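Kunix Shop Notes
Tips for the bench, the garage and the shared workshop
Posted Jan 19, 2020

Adding a Start and Stop Station to a Small Robot Arm

Most hobby arms ship with a software stop and nothing else. If the computer hangs, the software stop hangs with it. A two-button station wired between the supply and the motor drivers costs little and takes an evening. The notes below come from the build on our Shemweta bench arm, which runs from a 24-volt supply. They do not cover mains wiring. If your arm plugs directly into the wall without a separate low-voltage supply, have the station wired by someone qualified.

Choosing the buttons

Buy panel-mount buttons with separate contact blocks. The block detaches from the back, so a worn contact can be replaced without pulling the button out of the panel. Most industrial types fit a 22 mm hole.

For stop, use a red mushroom head that latches when pressed and releases with a twist or a pull. For start, use a flat or recessed green button with momentary action. A raised start button will get pressed by an elbow sooner or later.

Contacts

Stop gets a normally closed (NC) block. Start gets a normally open (NO) block. With an NC stop, a broken wire or loose terminal drops the power. With an NO stop, the same fault leaves you with a button that does nothing, and you will find out at the wrong moment.

Blocks look alike from the outside once they are clipped on. Check each one with a meter before it goes into the box:

Stop, released: continuity
Stop, pressed: open
Start, released: open
Start, pressed: continuity

Wiring the latch

Use a relay or small contactor with two NO poles. Pole one carries the motor supply. Pole two is the seal-in contact.

Run 24 V through a fuse to the stop button, from the stop button to the start button, and from the start button to the relay coil. Return the coil to 0 V. Wire pole two in parallel with the start button. Pressing start pulls in the relay, and pole two keeps it in. Pressing stop breaks the coil circuit and the relay drops. Twisting the stop back out must not restart the arm. If it does, the seal-in contact is wired across the wrong button.

Put a flyback diode across a DC coil, stripe toward the positive side. Size pole one for the DC current of the motors. The AC rating printed on many relays does not apply here.

Leave the logic supply outside the switched circuit. The controller then keeps its position readings after a stop, provided the encoders are also on the logic side. Feed a spare contact back to a controller input so the program knows the motors are off and does not resume a queued move.

Arms without brakes will sag when power is cut. Park ours low, over foam, before testing.

Drilling the box

Mark both centers on masking tape, leaving at least 2 inches between them. Start with a pilot hole, then use a step drill and stop at the correct step. Deburr the inside edge or the gasket will not seat. Tighten the retaining nut by hand, then another quarter turn.

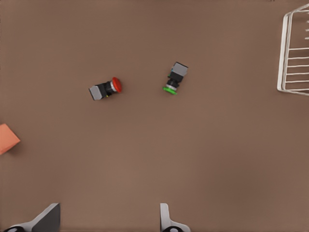

WORKSHOP > Controls and Switches

Green and red units of this pattern share the same build: colored cap, silver ring, black body, gray block at the back. Measure the full length from the ring to the end of the block before choosing an enclosure, and add room for the wires to bend. Our first Pinar box was too shallow by the thickness of a terminal screw.

Where to mount it

Mount the station outside the reach of the arm, on the side where you normally stand. Nobody should have to lean across the work area to hit stop. In a shared shop, label both buttons in plain words.

Testing

Run the arm slowly with no load and press stop. Repeat from several positions. Then power down, disconnect one stop wire, power up and press start. The relay must not stay in. Repeat the full test every June and after any change to the wiring.

Parts used

Eltavska 24 V relay with socket
Latching mushroom button, red, NC block
Momentary button, green, NO block
Inline fuse holder
Flyback diode
Ferrules and 18 AWG stranded wire

Filed under: relays, push buttons, bench robots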